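Cahier d'atelier, club robotique de Drerkeo
lundi 16 août 2021
par Berwyn Rosser
Temps de lecture : 7 min

Reprise après la pause, donc. J'avais promis à Emília de tenir le cahier à jour pendant l'été et la dernière page de ma main date de juin, ce qui n'est pas glorieux, mais enfin me revoilà, avec du café et une clé Allen que je cherche depuis que je suis arrivé. Je mets tout dans le désordre, comme d'habitude, et ceux qui ne veulent que les réglages peuvent sauter directement à la fin de la page (je vous connais).

D'abord, le plus agréable : les deux bras parlent enfin entre eux. Lachlan avait laissé une branche à moitié finie avant de partir en vacances, avec un message de commit qui disait seulement « presque », et Junpei a passé sa matinée dedans. Le problème ne venait pas du code de Lachlan, qui est très propre, mais de l'ordre de démarrage. Si on allume Mao avant l'autre bras, tout se numérote à l'envers et on se retrouve à commander le coude de l'un avec la manette de l'autre. J'en ai été quitte pour une petite frayeur et Donnie pour un fou rire. Donc, à noter en gros dans nos têtes et sur l'étiquette de la multiprise : Mao en deuxième, toujours.

Ensuite l'épreuve. Pour les nouveaux qui liront ceci à la rentrée : au concours Sukadum, la partie « gestes de la maison » vaut 100 points à elle seule, et l'an dernier on en a ramené 63, presque tous gagnés sur les objets rigides. Les boîtes, les gobelets, tout ça va très bien. Dès que l'objet se plie, s'écrase ou se déroule, on s'effondre. Emília a donc proposé que l'été soit consacré aux objets mous, et franchement c'est la meilleure idée qu'on ait eue depuis la fois où on a cessé de ranger les batteries dans la boîte à gâteaux.

On travaille le long du plan de travail de la cuisine, et je voudrais défendre ce choix par écrit, vu que la question revient à chaque réunion. Oui, il y a plus de place dans la salle du fond. Mais l'épreuve se passe dans une fausse cuisine, avec une vraie hauteur de plan, un bord franc qu'on peut heurter, du carrelage en bas, des surfaces blanches partout. Autant prendre ses mauvaises habitudes au bon endroit. Je me souviens trop bien de notre première participation, où tout marchait à merveille sur un tapis de découpe vert et où plus rien ne marchait sur du blanc.

Parlons justement du blanc. Le cône est un objet épouvantable et je commence à m'attacher à lui. Il est lisse, il est clair, il n'a presque aucun repère, à part les petites lignes imprimées en vert du côté de la pointe, que Junpei voudrait utiliser comme points d'accroche pour le suivi. L'idée me plaît beaucoup, seulement les caractères sont minuscules et s'enroulent sur la courbure, et je ne suis pas sûr qu'il en reste grand-chose une fois l'image réduite. À essayer quand même. On tient l'objet par le bas, pointe pincée entre les deux doigts, partie large vers le haut, un peu comme un cornet de glace que l'on donnerait à quelqu'un avec beaucoup de cérémonie.

Sur la pince elle-même, je suis content des doigts ajourés. J'étais contre au départ (c'est écrit quelque part en juin, inutile de me le relire à voix haute), je pensais que la longue fente verticale allait les rendre trop souples. Eh bien on gagne de la vue : à travers l'ouverture, on aperçoit ce qu'il y a derrière, et pour celui qui pilote c'est un vrai confort. Donnie les a dessinés en s'inspirant d'une pince à sucre de sa grand-mère, il tient à ce que ce soit consigné, c'est fait.

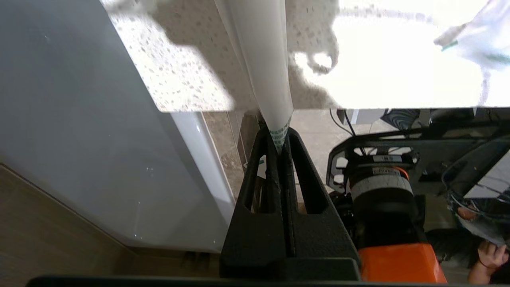
Côté lumière, on a souffert. Le soleil entre en plein sur le plan en fin de matinée et la moitié droite part dans le blanc, au point qu'on ne distingue plus les mouchetures de la surface. Le réflexe serait de tirer le store et de n'en plus parler. Emília s'y oppose et je crois qu'elle a raison, même si cela m'agace de l'écrire : le jour de Sukadum, on n'aura pas la main sur l'éclairage de la halle, et un modèle qui n'a vu que de la lumière douce va paniquer au premier projecteur. On garde donc les prises au soleil, on en fait aussi store tiré, et on étiquette les deux séries séparément. J'ai ajouté un champ « lumière » dans la fiche de séance, avec trois valeurs possibles, et merci de ne pas en inventer une quatrième.

L'ombre du bras est un autre chapitre. Elle se déplace en même temps que lui, évidemment, et elle est plus contrastée que l'objet qu'on tient ! Junpei soupçonne le réseau de suivre l'ombre pour se repérer, ce qui expliquerait pourquoi tout se dérègle quand un nuage passe. Il a une expérience en tête : rejouer les mêmes trajectoires à deux heures différentes, sans toucher à rien d'autre, et comparer. J'ai dit oui tout de suite. C'est le genre d'essai qui coûte un après-midi et qui évite de se disputer pendant un mois.

Nous en sommes à 1128 démonstrations enregistrées depuis le début du projet, le compteur est en haut du tableau partagé. Tout n'est pas bon à garder. J'ai commencé le tri ce matin et je suis sévère avec les prises où celui qui pilote hésite longtemps avant de fermer la pince, parce que le bras apprend l'hésitation avec le reste, et on se retrouve ensuite avec une machine qui a l'air de se demander si elle a bien fermé le gaz. C'est charmant cinq minutes. Lachlan proposait de couper automatiquement les temps morts ; je préfère qu'on regarde d'abord à l'œil sur une petite série, quitte à lui donner raison après.

Une chose que je voudrais qu'on discute tous ensemble, au calme : la force de serrage. Sur un objet rigide, on ferme à fond et on n'y pense plus. Avec le cône, fermer à fond écrase la pointe, et une fois la pointe marquée, il s'enroule autrement, tient autrement, et l'essai suivant n'est plus tout à fait le même essai. À l'inverse, si on serre trop peu, il pivote tranquillement entre les doigts et finit par saluer la compagnie. Donnie a baissé le courant du moteur de pince jusqu'au cran 4 et c'est, de tout ce qu'on a testé aujourd'hui, ce qui me paraît le plus civilisé. Je ne prétends pas que ce soit optimal. J'aimerais voir ce que cela donne avec une fine garniture en silicone à l'intérieur des doigts, il m'en reste une chute dans le tiroir du haut, sous les colliers.

À propos de colliers, les câbles. Je ne vise personne, mais les fils qui sortent de sous le bord du plan et descendent vers le bras finiront par s'accrocher quelque part. Il faudrait une goulotte, ou au minimum deux attaches et un peu de bonne volonté. J'ai commandé de quoi faire chez Bostska, avec les vis de rechange que réclamait Junpei et un rouleau de ruban blanc. Si le colis arrive un jour où je n'y suis pas, ouvrez-le, vérifiez les vis (la dernière fois elles étaient trop longues) et laissez le bon de livraison dans la pochette.

Un mot aussi sur les mains. On est plusieurs à avoir pris l'habitude de remettre un objet en place pendant que les bras sont encore sous tension, et je suis le premier coupable. Pour les prises d'apprentissage, c'est gênant à deux titres : d'abord on pourrait se faire pincer, ensuite les doigts entrent dans le champ des caméras de poignet et il faut jeter la séquence ou la marquer. Emília a eu l'élégance de ne pas citer de noms. La règle, désormais : on annonce « pause » à voix haute, on attend que celui qui pilote réponde, et seulement ensuite on tend le bras. Cela paraît un peu solennel mais on s'y fait vite, et Donnie répond « pause accordée » avec une voix de contrôleur aérien, ce qui aide.

Essai de l'après-midi, en vrac. La saisie par le côté donne de bons départs quand la pointe dépasse du bord du plan, et des résultats franchement tristes quand l'objet est couché à plat au milieu. Le passage d'un bras à l'autre, on n'y est pas encore. Le second bras arrive au bon endroit mais pas dans la bonne orientation, il se présente un peu de travers, comme quelqu'un qui voudrait serrer la main en portant un plateau. Je pense que notre repère commun est décalé depuis qu'on a déplacé les pieds pour passer le balai. Recalibrer avant toute chose, avec la mire rigide cette fois et pas la feuille imprimée qui gondole.

Question que m'a posée Junpei et à laquelle je n'ai pas su répondre : est-ce qu'il vaut mieux montrer toujours le même cône, pour que le geste soit propre, ou changer à chaque fois la façon de rouler ? Mon instinct dit de changer. Mon instinct disait aussi que les doigts ajourés seraient trop souples. Si quelqu'un a un avis étayé, la marge est large, écrivez dedans.

Réglages du jour, pour ceux qui ont sauté tout le reste :

Ordre d'allumage : l'autre bras, puis Mao.
Pince : courant au cran 4, doigts ajourés, sans garniture.
Exposition des caméras : fixe, l'automatique reste désactivée.
Fiche de séance : remplir le champ « lumière » à chaque prise.
Sauvegarde : faite sur le disque du club, copie chez Emília ce soir.

Pour la prochaine séance, je m'occupe de la calibration en arrivant, Junpei prépare ses trajectoires à rejouer, Donnie découpe la garniture. Lachlan, si tu lis ceci depuis ta plage, ta branche est fusionnée, j'ai seulement changé le message de commit. Et si quelqu'un a emprunté la clé Allen de 2,5, je la veux bien, elle a du scotch bleu sur le manche.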